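**Progress report to the Ellis Fund, Tue 2 April**

We're well into the small business recovery grants now, and I'm really pleased to say the money is moving! When we last wrote to you in October we had a long queue and a form that made people want to cry. Since then 883 businesses have applied and the form is down to 2 pages (it was 20, which still makes me wince).

The biggest change has been the way we check turnover. Owners used to have to send us a full year of books, signed off by an accountant, before we'd even open the file. Now they send three months of bank statements and a short letter, and Tekside's matching tool flags anything that looks odd. Our own staff still read every flagged file from start to finish. Sole traders have taken to it most of all, especially the cleaners, caterers and mobile hairdressers who never had an accountant to begin with. 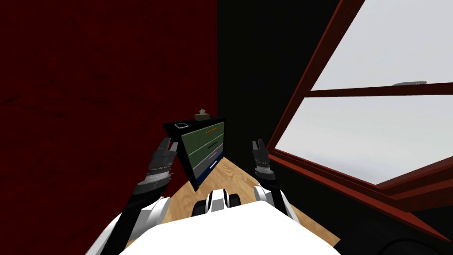
Apolinar Gallegos wrote back to say the letter was the easy part, and that what he wanted was a firm payment date so he could plan wages. Fair point, and we've acted on it. Every approval notice now carries the date the money will land, and if a payment slips we ring the owner ourselves.

Stinent and Plasex have both agreed to hold rent steady for grant holders in their buildings until the program closes. We'd hoped for one landlord, so having two on board is a wonderful result, and it means the grants go on stock and wages as you intended.

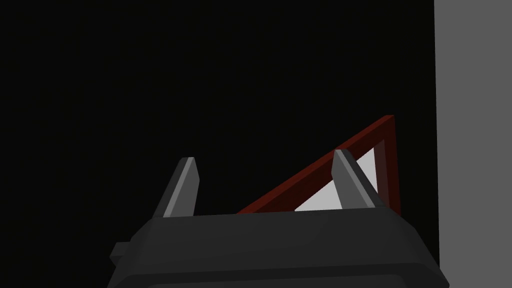

The slow spot is still appeals. We have one person handling them and the labour involved is heavy, with most cases turning on whether a business was trading before the cut-off. I'd like to move part of the unspent travel budget across to pay for a second reviewer. It wouldn't change the total, but it does need your written okay under the funding agreement.

Spending tables and the bank reconciliation are attached. Please send any questions on the travel line to me directly.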